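4. Folding and Tidying Large Flat Goods

The shop-floor results in Section 3 came from parts that keep their shape. A bracket picked up by one corner is still the same bracket. Household work is harder for a machine mainly on this point, and we gave it a section of its own. Blankets, rugs, sheets and play mats change shape each time they are touched, and a robot that has learned one arrangement of folds may not know what to do with the next.

We used two chores. In the first, a mat or blanket had to be folded in half twice and left within its own original outline. In the second, it had to be spread out again until no corner was turned under. A person does either one without much thought. Both chores call for two hands, because a large sheet lifted at one point only drags.

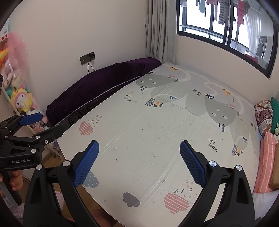 By Babak Azimi and Consuelo Chambi
Apr 27, 2023

Figure 4. A play mat on a raised surface, with two hand-held grippers. The ridged blue pads of the nearer gripper are open over the mat. Long creases run diagonally across the printed farm and town design.

Creases of the kind in Figure 4 caused more trouble than we had planned for. The Musar controller looks for the boundary of the cloth and picks its grasp points from that boundary. A shiny crease can look like a boundary, and the controller often chose to pinch there. When it did, the mat rose as a ridge and the real edge stayed where it was. Printed goods made this worse. Roads and the outlines of fields were taken for edges as well, though less often than creases were.

We ran 198 attempts in all. Nine were dropped for faults in the log, which left 189 for scoring. Of these, 33 ended with the item folded to our standard and with no help from a person. Spreading was easier than folding, and most of the successes on plain blankets came on the first grasp. Mats with a slick surface did worst. The pads closed on the material and then slid off it during the lift, and the controller had no way to tell a slip from a clean release.

Clutter at the edge of the work area was a second source of failure. In a lived-in room, cushions, toys and spare bedding tend to sit right up against the thing to be folded. The controller treated a blanket touching the mat as part of the mat. Sigrún Holst repeated a subset of the attempts with a clear margin on all sides, and the false grasps on neighboring items went away. The slips did not. We take this to mean that the two problems are separate and that better scene labeling will fix only one of them.

Speed is a lesser concern but should be reported. The Dido arm pair, running at the limits set for work near people, was slower than a person in every completed attempt. Raising the limits in the Bansal simulator shortened the task but also raised the number of dropped corners. Gunhild Oddsson has suggested that a pause after each grasp, with a small test lift, would catch most slips before the long move begins. We had not tried this on the real arms at the time of writing.

On the question asked in Section 1, our answer for this class of chore is no. A machine of this type can spread a plain blanket in a cleared space. It cannot yet be left alone to fold a mat in a furnished room. Section 5 turns to rigid items on open shelves, where the same controller was used with only the grasp module changed.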